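The week of the reusable everything

2021-11-18

The leaflets from Besnard went through doors in June, and by now most of you will have seen the pitch. Sign up for the refill plan, bring your own containers to the Onport store, and cut your household trash in half. There was a green leaf on the cover. There was no number inside to back up the half.

I signed up anyway, partly so I could complain with a clear conscience. The plan costs 3 dollars a month, which the leaflet called a membership and I would call a fee for being allowed to shop. For that you get a card, a small discount on dry goods and a place on a mailing list that writes to you a good deal more often than I do.

The prices are where I got stuck. Rice at the refill counter was cheaper by weight than the bagged kind on the next aisle, fair enough. Oats were dearer. Dish soap was dearer by a lot, and the pump gave out more than I wanted, and you pay for what the pump gives out. An 800 gram jar of lentils cost me more to fill than to buy sealed at the discount place on the Vonano road. When I asked about this I was told the savings were "over the long run." I have been a customer since June. How long is the run?

Then there is the matter of gifts. New members were promised a welcome bundle, and the fall mailing moved on to telling us to make our own: wrap presents in scarves, knit your own dishcloths, darn what you have. I have nothing against knitting. I do object to a store giving me homework and calling it a benefit.
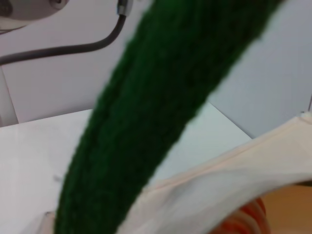

Green knitting. Pleasant to have around, no help with the price of soap.

Tuvar, the firm that supplies the bins and pumps, says on its website that a store can keep 100 pounds of packaging out of the trash every month. It may be so. I wrote to ask how they got there, and whether they had counted the big sacks and drums the goods arrive in before someone tips them into the pretty bins. The reply thanked me for my interest and attached the same leaflet, this time as a file. I wrote again and have heard nothing.

My own trash, for what one household is worth, is down a little. I weighed it for the first month and then lost patience – it is a dull hobby. Most of the drop came from finally composting the potato peels, and I could have done that without a card.

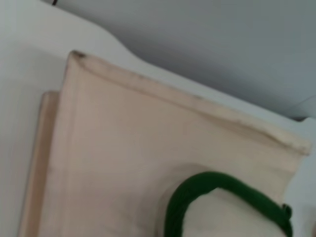 Besnard's other big claim is the one on page two, that every shopper who brings a bag saves 244 plastic ones a year. That would mean a trip to the store on two days out of every three, with a fresh plastic bag each time and never one used again for the trash can. I don't know anybody who shops like that. A cloth bag takes land and water to make too, and it only pays that back if it stays in use for years, through the stage where the hem has gray smudges on it and the end of the band has started to fray. Bags at that stage are the good ones. Yet the store hands out a crisp new one with each renewal, and I suspect plenty of kitchens in Onport have a drawer stuffed with them.

So should you join? If you live within walking distance and eat a lot of rice, you may come out ahead. If you have to drive in, do the sums for gas first and leave the leaflet out of it. And read the renewal terms, because the plan rolls over on its own unless you cancel in writing, and the line that says so is in the smallest type on the sheet.

I have asked Besnard for three things: a price list we can check from home, the weight of packaging thrown out at the back of the store, and an option to turn down the free bag. If I get an answer to any of them it will go in the next issue. Readers who have kept their receipts from before and after joining are welcome to send me copies, with or without comments. The same goes for anyone who has managed to get the soap pump to stop where they wanted it to.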